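Freezing the scene before you count anything
Posted Monday, November 18, 2019
Filed under: simulation, test practice

I spent most of June rewriting the evaluation rules for our drawer tasks in Ollova. The old document had 331 lines and left the start state open. Two people could run the same policy and report different success rates, both correctly.

The new version has six rules. The first is that every object pose, joint value and light setting is written to the scene file before the first trial. A drawer that starts open is logged as open, with its extension in millimeters. "Partly open" is not a value.
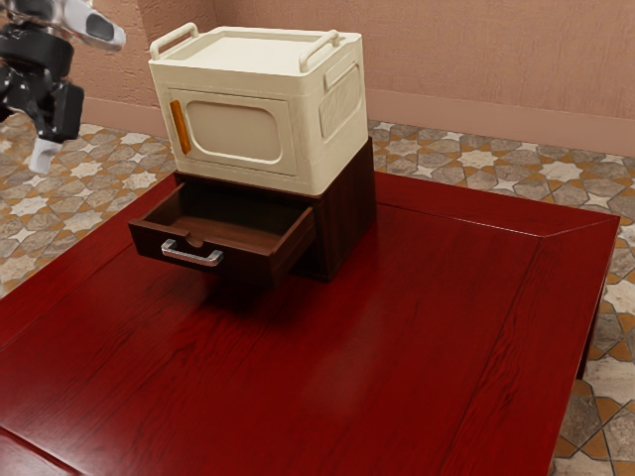

Rule two covers clearance. The gripper starts free of all contact, and the checker rejects the episode if it finds any. Remo wanted a fixed distance here – I left it as a per-task parameter.

Rule three is about seeds. Three per scene, published with the results, no replacements. If a seed crashes the physics, it counts as a failure and gets a note.

The other three concern logging and are mostly copied from the Gotument template. Nearly 3 percent of our old episodes fail the new checker. I have not rerun them yet.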